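Gastport approves budget for hand-held grippers

Gastport has approved the purchase of 76 hand-held gripper units for its garment-handling programme. The order, placed with Boersma, replaces a plan to lease two fixed arms. The units will record jackets and bedding in ordinary bedrooms.

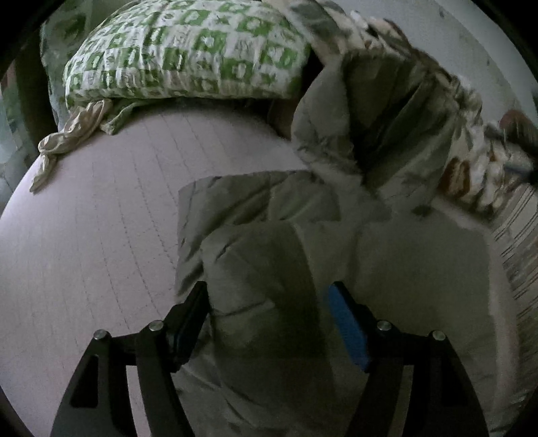 Gripper fingers open over a garment on a bed.

Unit price is set at 1295 euros, spare finger pads included. Padded clothing was kept in the specification after a review in June, as quilted fabric is hard to grasp at a seam. Gralteo will supply the storage. 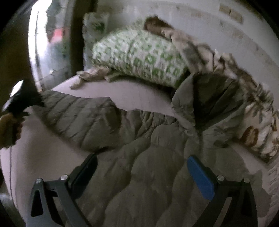

Tuncay Bayram questioned the maintenance line, saying that pads wear sooner than joints and should be costed separately. A revised figure is due before delivery.

Last updated: July 1, 2026

Related items
Pindico extends service contracts
Lease or buy: fixed arms compared
Storage costs for 174 hours of recordings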